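Rastance incorpora los envases transparentes a su programa de orden doméstico

La entidad Rastance ha anunciado la ampliación de su programa de orden doméstico con un apartado dedicado a los complementos alimenticios y otros productos de uso diario que suelen guardarse en la cocina o en el comedor. La iniciativa, desarrollada junto con la firma Groson, llegará en una primera fase a 1.000 hogares y se extenderá después a otros 2.000.

El nuevo apartado recoge 37 fichas breves sobre la conservación, la colocación y la revisión periódica de los envases. Según el texto difundido por la entidad, se recomienda mantener los productos en su recipiente original, con la tapa bien cerrada y el etiquetado a la vista — incluidas las advertencias de uso y los grupos de población a los que no van destinados. Las fichas dedican también un capítulo a los artículos importados, cuyo texto puede figurar únicamente en el idioma de origen. 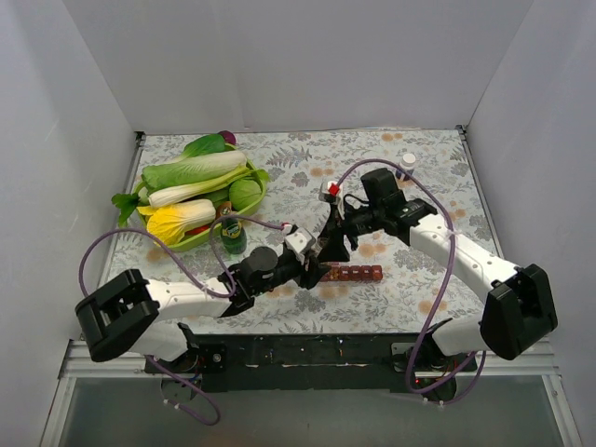
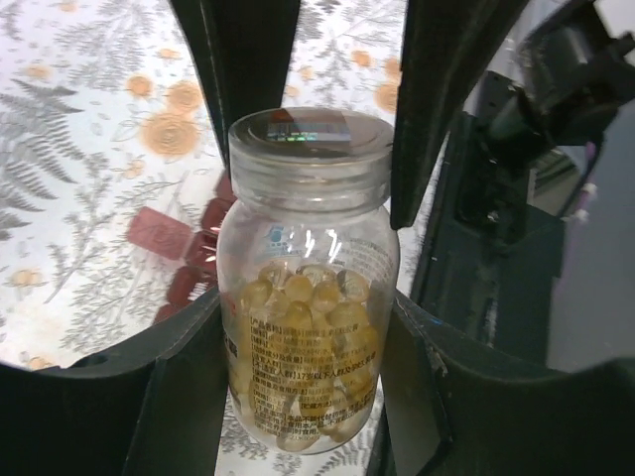

La mesa con mantel de motivos vegetales y, en la segunda imagen, un envase transparente de cápsulas blandas con texto en chino.

La documentación aconseja despejar la mesa por completo antes de iniciar la revisión, agrupar los envases por tipo de producto y devolver a su lugar únicamente los que sigan en uso. En el caso de los recipientes transparentes, propone comprobar a simple vista la cantidad restante y anotarla en la hoja de control que acompaña al material.

Los contenidos han sido revisados por Tuhumury, responsable asimismo de la adaptación de las fichas a un formato de lectura fácil. La distribución correrá a cargo de Flindard, que dispondrá de 77 puntos de recogida. El material impreso podrá solicitarse a partir de enero en cualquiera de ellos — sin coste para los hogares inscritos — y el plazo de inscripción permanecerá abierto hasta completar las plazas de la primera fase.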